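Unit 2: Flat shading and surface normals

A face is lit by the angle between its normal and the light. With one normal per face, neighbouring faces differ in brightness and the join shows as a hard edge - smooth shading blends the normals across it.

Set the light at 60 degrees. Keep meshes under 2000 faces; the Tetura test mesh has 1124. Hand in by Thursday.

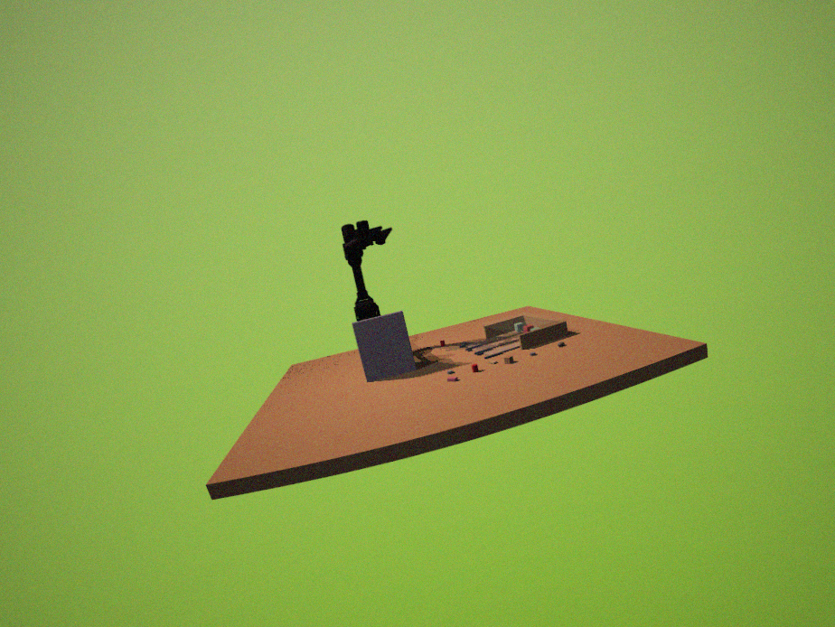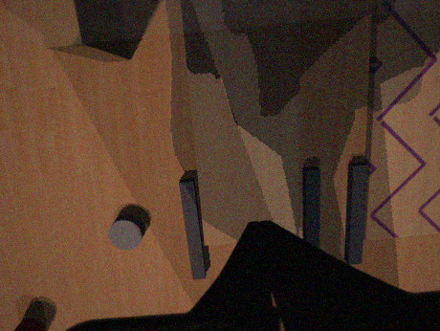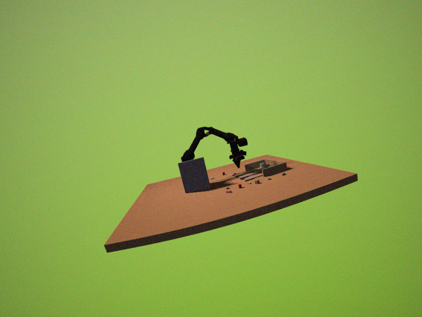
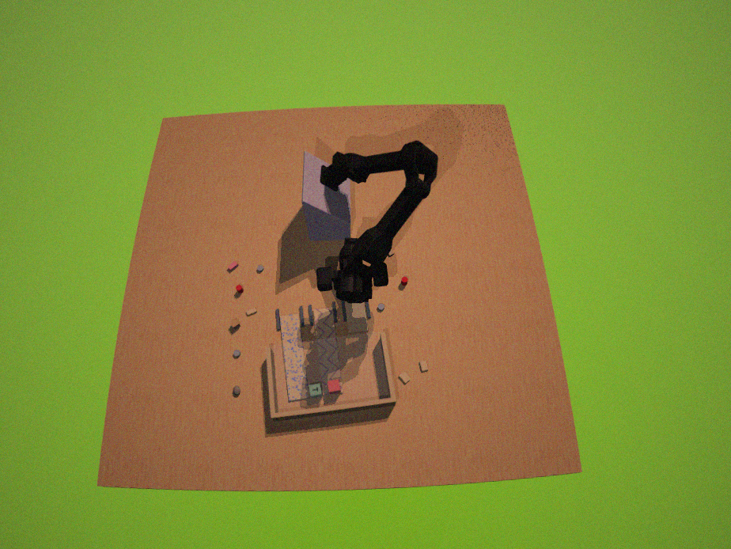
Fig. 2. Rendered views with orange or tan surfaces.

Wallen course notes | Contact | Back to top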